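**Hand-held gripper kits – anyone used the Galum pair?**

**tinpot_rig** – August 29, 2018

Right, quick one as I've got to order before the end of the week. We need a pair of hand-held grippers for recording two-handed tasks. Person holds them, does the job, recordings get used later to train the arms. Been looking at the Galum pair and the Dreltar one. Dreltar wants 600 more for what looks like the same thing in a nicer box.

Anyone got either? Mainly want to know about weight, tracking, and if support ever answer emails.

---

**mihret_a** – reply

Had the Galum pair since June. Will write more tonight but short version: good jaws, fiddly setup, manual is poor.

Support did answer. Took 9 days and the answer was a link to the manual.

---

**boxer_shorts_of_doom** – reply

9 days is quick for them.

---

**mihret_a** – reply

OK, longer version as promised. Typing this between other stuff so excuse the state of it.

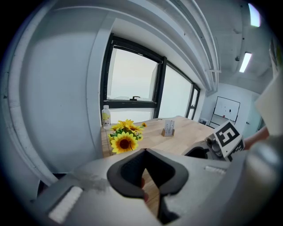 Jaws first as that's what you're paying for. The pad material is the best thing about the kit, grippy without being sticky, and it copes with thin stuff that my old Tarigan ones just let slide. Springs are a bit stiff out of the box, they ease off in a week or two. Pad shape took me a while to like – it's a broad rounded V with a thick rubbery rim, and your first instinct is to pinch with the tip of it. Don't. Let things go further in. Housing is matte grey plastic and it does pick up smudges and scuffs, which I couldn't care less about but someone here will.

Setup is where it loses marks. Calibration took me a whole afternoon first time. Second time 29 minutes, so it's learnable, but the manual has you doing step six before you've plugged in the thing you plug in at step eight.

---

**Sulastri Chong** – reply

Going to disagree on the springs. Mine never eased off. Used them daily, hands ache after an hour, ended up swapping with a collegue every half hour. If you've got small hands try before you buy.

Also the markers. Anyone going to mention the markers?

---

**mihret_a** – reply

Was getting to it! Markers are fine if the head camera can see them. Cubes do better than the flat plate when you turn your wrists, as there's usually a face showing.
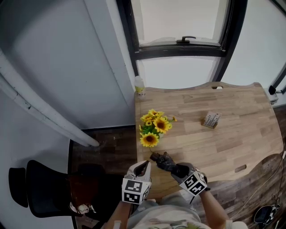 *Both grippers with the cubes on, right one closed on the stem end of the sunflowers.*

Artificial flowers are a decent test for this by the way. Stem is thin, heads are big, and the whole lot wants to swing about when you lift one end. If a gripper is going to slip you find out fast.

---

**tinpot_rig** – reply

That's really useful, ta. What's behind the table there, is that a big window? Would of thought bright light kills the tracking.

---

**mihret_a** – reply

Yep, big one, very bright. It does upset the wrist cameras a bit when you point straight at the glass. Turn exposure down by hand, ignore the auto setting. Head camera I've had less trouble with.

---

**Sulastri Chong** – reply

"A bit"? I lost tracking all morning in a room with less window than that. Blinds down or nothing. Exposure fix helped for some of it but you then get murky footage on anything dark.

Not saying don't buy it. Saying don't read the product page and think you can use it anywhere, which is what they claim.

---

**mihret_a** – reply

Fair. Could be firmware? I'm on the one from June. What were your markers, the plates or the cubes?

---

**Sulastri Chong** – reply

Plates. Cubes weren't in my box, they're an extra. Which is another moan.

---

**boxer_shorts_of_doom** – reply

Cloveo sell cubes that fit. Cheaper, and they come ready printed. Check your mounting screws first though, older Galum bodies have a different pitch.

---

**mihret_a** – reply

Didn't know that about the screws, will check.

One with the plate, if it helps to compare:

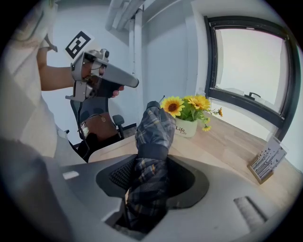 *Flat plate on top of the far gripper, tilted over.*

Once it's leaning like that you're relying on one face and hoping. Sulastri probably has a point that half the tracking complaints are really plate complaints. The metal mounting frame is solid though, no complaints there. Same goes for the trigger-looking lever below it, light enough that I can do it with one finger.

Long sleeves: keep the cuffs snug. A baggy one near the wrist camera is a pain.

---

**kettle_on** – reply

Lurker here. We went Dreltar. Heavier, better manual, same tracking moans in bright rooms. Wouldn't pay the extra again. Nice case mind you.

---

**tinpot_rig** – reply

OK so what I'm getting: Galum pair, buy cubes seperately, blinds down, set aside an afternoon. Anyone know if Cloveo post abroad?

---

**boxer_shorts_of_doom** – reply

They do, slow. Order 2 spare sets while you're at it, corners get knocked and a chewed corner reads badly.

---

**Sulastri Chong** – reply

And ask Galum about softer springs when you order. They told me there was a set, never sent it. If they send you one I want to know.

---

**tinpot_rig** – reply

Will ask and report back. Cheers all.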